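How the Gerkgate reunion was cut, and why the argument looks worse than it was

Filed under: television, editing

The second half of the Gerkgate reunion went out in January and most of the talk since has been over one exchange. Imelda Estrella says she never threatened to have the other woman's contract looked at. The episode plainly shows her saying it. Both of these can be true, and I went through the broadcast twice with a notepad to see how.

Some background for anyone who does not follow the programme. Gerkgate is a reality series set in and near Plamstead, now with a settled cast of women who mostly know each other through property and skincare. Reunions are recorded in one long day and shown as two episodes. The running time of each is under an hour with the breaks taken out. A great deal is removed, and what is left does not have to stay in the order in which it was said.

The line in dispute is "You should have someone read that contract to you." It comes after a question from the host on the Lovden dinner. The host asks, there is a shot of the audience, then a shot of Estrella from behind the sofa, then the line. Her mouth is not visible while she says it. The room tone also changes: there is a faint air-conditioning hum under the host's question which stops on the cut and comes back four seconds later. That is a normal sign of sound brought in from another part of the day. 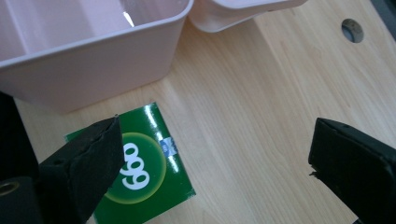

Fanni Kovács
Writer and editor of this blog

The second sign is the glass. On the low table in front of Estrella there is a tumbler which is nearly full when the host begins the question. In the wide shot straight after the line it is down to a third. In the next close shot it is full again. Glasses get topped up during breaks, so one change means little. Two changes in under ten seconds mean that at least one of the shots is from elsewhere.

Estrella posted her own account the following evening. According to her, the remark was made in the morning session, during a talk about the Fodor launch, and was meant as advice on a supplier agreement. Her post had 3338 replies when I last looked. I read the first 300. Almost 50 of those mentioned the hum or the glass, and the rest were split on whether she is a snob.

I do not think her account settles it. The line could still have been unkind in its first setting, and her tone on it is flat enough to be read either way. She has also said at three different points this series that she does not discuss other people's paperwork, and the Fodor talk, if it happened as she describes, was a discussion of other people's paperwork.

What the cut does show is that the threat, as a reply to the host's question, was put together afterwards. The apology demanded in the closing segment is for the reply. The closing segment itself has continuous sound and looks to me like a single take, so the cast were reacting to something they had heard that day, probably the morning version.

I have asked the production office whether a longer version will be released. The last series had one, with 22 extra minutes, and the order of the questions was different in it.

Posted in: television, Gerkgate
Previous: Seating plans and who gets the end of the sofa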